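Search this site
Enter keywords Go
Print this page | E-mail this page

About Pinudel

Pinudel is a small evening school for people who want to think hard about faith, morality and the big questions underneath them. Does right and wrong come from God, from us, or from somewhere else again? Can a person have good reasons to believe in a creator? What would even count as a good reason? We love these questions (you may have guessed), and we love them most when there's a full table of people who don't agree.

Xiaoqing Fang and Gert Dlamini started the school in January with a single reading group on the moral argument. Xiaoqing had taught philosophy to undergraduates for years, Gert had been a hospital chaplain, and they had been arguing cheerfully over the same four chapters for most of that time! The group filled up, a second one started on Thursdays, and by summer we had 36 regular students.

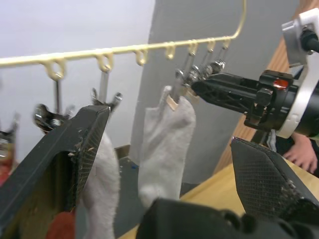 Metal clips on a hanging rack.

Each course runs for seven weeks. You read a short piece at home – usually one chapter, never more than two – and then we spend the evening taking it apart together. Isamu Koyama leads the course on science and design, Yaqin Deng teaches Ethics Without Shortcuts, and Gert still has the moral argument, which he says he'll give up when somebody finally settles it.

Believers, doubters and firm atheists are all welcome, and every class has had some of each. You don't need a degree or any Greek. We do ask that you be able to state the other side's case in a way the other side would accept, and we practice that a lot in the first two weeks.

Our lending library now holds 565 books, with a very good shelf on the problem of evil. Haiyan Fang looks after it and is always happy to recommend something (tell her what you disagreed with last!). Students may borrow three at a time.

Fall classes begin 2022-09-12 in the upstairs room on Yuan Street.

Print this page | E-mail this page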